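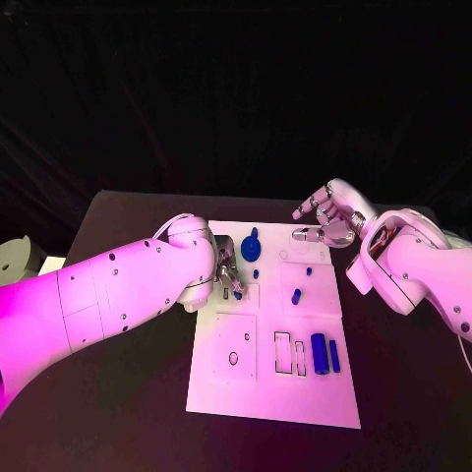 Peg board in the pink light, little blue peg right by a slot

OK so a few of you asked about the board and I have a lot of feelings about the board, so, thread time

It's long, it's white, and it's full of holes and slots. Basically the toddler shape sorter toy, except grown up and lying flat. I wanted one I could keep adding shapes to and I'm very happy with it!

The white is a paint called Pallness, from Lalov (the little shop near me, they mix it while you wait). I tried two other whites first and they both went kind of yellow on me. Pallness just takes on whatever light you throw at it – pink light, pink board. Love it

The pegs are the fiddly part. I sanded one for 30 minutes last night and it went from way too tight to way too loose without ever stopping at good. I use 400 grit now and go slow. Learn from me

Also, skinny rectangles are SO much worse than round ones. A round peg doesn't care which way you turn it. A rectangle has opinions

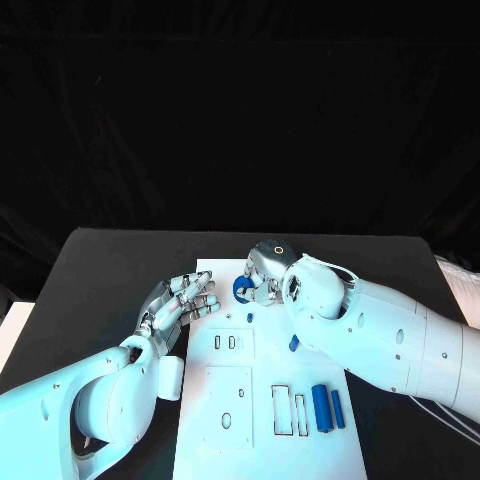
Next thing is the black curtain. I steamed it and it creased again, so I've decided I like the folds. With the dark table in front, the white really pops and that's all I wanted from it

Somebody asked what it all cost. The fabric was 17 bucks from the remnant bin at Escobar, best money I've spent this year. I'm not adding up the paint

I want to do a second board in March with more odd shapes – a star, maybe a crescent? Send me your meanest ones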